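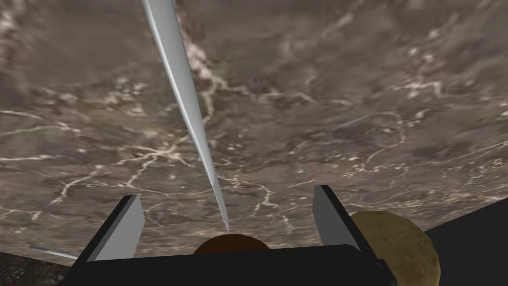

Figure 3. Simulated wrist view over the marble tabletop. The gripper is near a reddish-brown object; a long silver blade ends close to it, with a speckled tan object at right.

4.2 Rehearsing in simulation

The Alley arm was built in a shared workshop in Sumstead, on a bench that also serves a bicycle club and one very patient clockmaker. Bench time was therefore scarce, and the members had views on unattended machinery. We moved most of the early grasp testing into a simulator, where the only complaints came from the second author.

Tabletop textures were drawn at random from a set of 546. Several, including the veined marble in Figure 3, are far grander than anything the workshop could afford. Objects were dropped onto the surface without regard for good housekeeping, so a target often ended up beside something long, thin and awkward. We kept these layouts. Our own kitchens suggested they were fair.

We ran 1,603 simulated grasps before the arm was allowed near a real object. A trial counted as a success if the target was lifted and held for seven seconds. Of the failures, 556 involved contact with a neighboring item first. Vincze attributed this to the planner, which he had not written. Farah attributed it to the finger geometry, which she had not drawn. Shortening the fingers and adding a clearance term to the planner both helped, and the matter of blame was left open.

Wrist camera placement was copied from the physical build, including a slight tilt in the bracket that we had meant to fix in May.

Contact: Ottó Vincze and Ghada Farah, Prevum Workshop, Sumstead | © 2019 the authors | Back to top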